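Session notes - PC disassembly with a two-finger gripper. Read before the practical, not during it. Slides are shorter than this and leave out the numbers.

The product under review this term is the Drendska bench kit. You get the gripper, wrist camera, the Dralex control software and a set of fixtures for holding parts. It's sold to colleges and small repair shops. The question for the module is a dull one - would you buy it, and for which jobs?

Start with reach. A PC case is a bad place for a robot hand. Walls on the side, cables hanging where you want to go, and the memory slots right up against everything else. Before you teach any pick, drive the gripper in slowly by hand and look at what the linkages will hit when they open. Finger tips are thin, the part behind them isn't. Most of last year's collisions were with the back end of the hand, students were watching the tips.

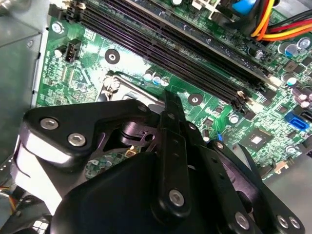

*Wenceslao Ocampo | handout, revised Nov 6, 2022*

## 1. What the kit claims

From the sales sheet, shortened:

- swap fingers without re-teaching
- wrist camera good enough to line up small parts
- "guided" mode for first-time users
- fixtures can be changed by the customer

Finger swap: yes, mostly. Re-check the tool centre point every time anyway. We had one pair go back on slightly crooked and every pick after that was off to the same side, took ages to find.

Wrist camera: fine close up. Shiny metal is the problem. Heat spreaders, socket brackets, bare chassis, all of them throw glare and the edge finder gets lost. Turn the bench lamp or change the approach angle. Don't touch the exposure setting until you've tried both.

Guided mode: slow, asks you to confirm everything. Use it once and then turn it off.

## 2. Our test so far

Total logged picks over April: 1186. Mixed parts, mixed operators, so don't treat it as a clean trial. No success rate on the handout on purpose, you'll work it out from the log in the practical and I want to see how you deal with the missing rows.

Things to record for each attempt:

1. part and start position
2. grip force setting
3. approach angle
4. result - placed, dropped, jammed, stopped by operator
5. a note if anything was strange

"Jammed" means the part touched the fixture and would not go further. If you stopped it before contact, that's an operator stop. Groups mixed these up last time and the totals were useless.

## 3. Processors
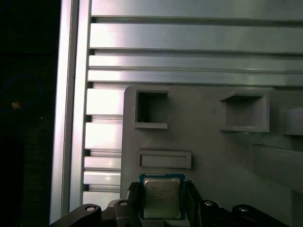 Grip force is the setting people get wrong first. Too low and the part turns in the fingers as soon as it touches anything, too high and you're loading the edges of a thin board. Start at 3 on the Dralex scale and go up one step at a time. A processor held upright by its two side edges, metal face clear of both fingers, is the hold to copy. It leaves the whole top edge free as well, so you can judge whether the chip is square to the panel before you commit. If it's tilted, go back and re-grip, don't try to fix it with the wrist. Never past 5 with a processor, whatever the guided mode suggets.

Then the approach. Stop short, check, go in slow. The software calls this a "soft entry" and hides it two menus down, under Motion > Contact. Set it before you save the path, it doesn't apply to paths already saved (bug or feature, Drendska haven't said).

Pin-side handling is not covered today. Keep your fingers off the contacts when loading parts by hand, same as any PC work.

## 4. Compared with the others

Two other kits were looked at, briefly.

**Trương** - better force sensing, much better manual. Software is subscription only, which kills it for us. Fixtures are fixed, you can't send your own design.

**Odura** - cheapest. Gripper opens wide, good for drives and power supplies, clumsy with anything small. Support answered one email out of four.

Drendska sits between them. For memory and processors on a plain board I'd pick it. For working inside a full case I'm not sure yet, the hand is bulky and you spend a lot of time moving cables first. Setup on a new bench took us over 9 hours including calibration, the sales sheet suggests an afternoon.

Practice board first, real machine second. Same parts, much more room round them, and a mistake costs you a bit of time and nothing else.
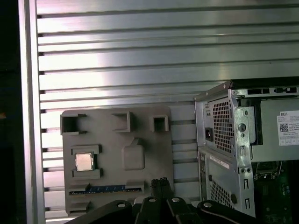

**Do we need to write our own code for the practical?**

Only for the log analysis. All the motion is taught in Dralex by moving the arm and saving points, and the saved paths are on the course drive if yours gets lost.

## 5. For the write-up

Two pages, one table. Say which job you tested, what settings you ended on and what you'd change. I don't need a history of robotics at the start.

Include at least one failure and what you think caused it. "Software problem" isn't a cause. If you can't tell whether it was the grip or the approach, say that, and say what you would try next to seperate them.

Reading: Dralex manual, chapters on contact settings and tool change. Skip the chapter on networking, it's for the older controller.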